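# Still Learning to Tidy Up

*Machines that can weld a car door have yet to master the kitchen counter. Research groups are working on the gap one bottle at a time.*

The washing machine settled the matter of laundry, or at least the wettest part of it, several generations ago. What remained was everything on either side of the machine: gathering the clothes, turning out the pockets, folding, putting away. Most household work is of this kind. It consists of picking up an object, deciding where it belongs and setting it down there, and it has resisted automation far longer than many engineers expected.

The same is true on the shop floor. Vunow, a regional packing company, has run automated lines for 15 years. Its conveyors weigh, seal and label without assistance. Returned goods, however, still go to a bench staffed by people, who open each parcel and sort what they find.

"A return can be anything, in any condition," says Pauline Lockwood, who oversees the company's returns operation. "We have looked at machines for that bench three times. We were always told to come back later."

Her most recent review, completed in December, compared a two-armed system with an experienced member of her staff on a mixed tray of household goods. The employee cleared the tray in 38 seconds. The robot needed about 11 minutes and asked for help twice. 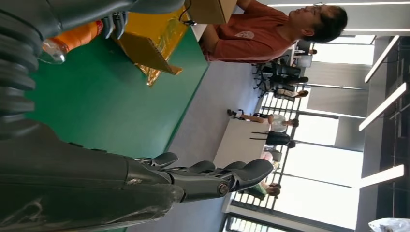
Speed is the most obvious shortfall, but specialists regard it as the least troubling. Faster motors exist. The harder question is how a machine should take hold of something it has never handled before. A person reaching for a bottle of detergent makes a series of small judgments about weight, slipperiness and how full it is, and corrects them as the fingers close. A machine must be given some means of doing the same.

Two schools of thought have formed. The first favors simple grippers, often no more than a pair of parallel jaws, on the grounds that they are sturdy, cheap to repair and easy to control. Horent, which supplies equipment to commercial laundries, belongs to this camp. Its folding station handles flat towels well and fitted sheets poorly, and the company sells it for towels only.

The second favors hands with several jointed fingers, modeled on our own. Homes and workshops were laid out for human hands, the argument runs, and a machine that shares their shape can use the same handles, lids and shelves. The drawback is complexity. Every joint must be driven, and every cable is something that may wear out.

Bottles have become a common test for such hands. They roll, they come in awkward widths, and they are found in every home.

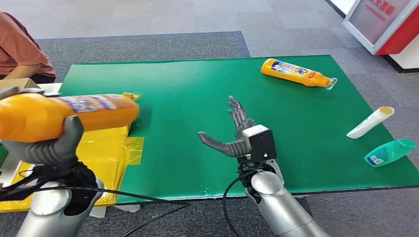
*A robot hand with segmented fingers grips an orange bottle while the other stays open. Further containers lie on the green mat.*

Lifting a bottle is only the beginning of the chore. It must be turned upright, placed without knocking its neighbors and released cleanly. At Prasertsri, a cleaning contractor that has taken part in several trials, managers count a task as done only when no employee has to go back and straighten the result. By that measure, they report, a robot restocking a supply closet succeeded on one shelf in 10.

Improvement has been steady all the same. Odetti, a maker of kitchen fittings, now leaves room beneath its work counters for a future robot's charging base – a modest wager, but one that adds little to the price.

Ms. Lockwood intends to repeat her review next year with the same tray of goods. In the meantime she is hiring two more people for the returns bench, both on permanent contracts.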